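June, afternoon, Vergara bench

Pinning trial, second round. Question is still whether a sticky note needs a pin at all once it's on cork, and if so how many. Graciela wants this settled before we put up the Flitden boards along the corridor. I think it was settled years ago by anyone who ever lost a phone number off a corkboard, but fine, we do it with a log.

What I don't buy so far: the claim on the Stikov sheet that their notes hold on "any office surface." Cork is crumbs pressed together. The glue strip touches the high spots and nothing else, and every time you peel it takes a little dust with it. By the third move the strip looks breaded. I stuck one up at 11 this morning on the old board by the door and it was on the floor before lunch. One note, one morning, somebody may have walked past too close, so I'm not calling it a result.

Board for today has the reddish-brown border, laid flat on the cream tables, seam between them left as is. Flat is a kindness to the note and I want that written down. Nothing falls off a board that's lying on a table. Whatever we learn about getting pins in cleanly, we learn nothing about hanging until it goes on the wall.

Layout: green note on the right part of the cork, pin at its lower left corner. Other note waits in the clear plastic box on the left so it doesn't pick up dust before its turn. Yellow pin in the round dish.
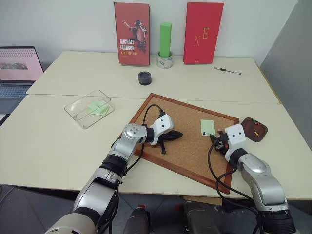 Graciela Huenchumán objected to the corner pin when she read this over. In her view a single pin low on the note is the worst of both, because the top still peels and then the whole thing swings down and hangs off the pin. She'd go top center, every time, and skip the glue question altogether. She also said that if I'm going to complain about the flat board I should pick a day to hang it.

Fair on the swinging. Less sure about top center. One pin there and the bottom edge curls up toward you as soon as the heating comes on, and then you're holding it down with a finger to read it. Two pins in the top corners would do it, but people won't use two pins for a note that says "call back." They barely use one.

Pins: the bag is Troton, 200 to the bag, stock number 3961. Points feel fine. I have my doubts about the heads, which are narrow at the waist and slip if your hands are dry. Wenceslao Benítez says the old ones were the same and I've forgotten. Possible.

The supplier rates the cork for 3000 insertions. Over what area? With what pin? No answer on the sheet, so the number is decoration as far as I'm concerned. Our old board has a soft patch in the middle where everyone pins and is like new at the edges, and I'd bet nobody rated it for that.

To do
– hang the board, repeat with pin top center (Graciela's way) and lower left (mine)
– one note with no pin as a control, somewhere people don't brush past
– brush the cork first, check whether the glue strip does any better
– ask Flitden if the border comes off, the corners look like they'll catch sleeves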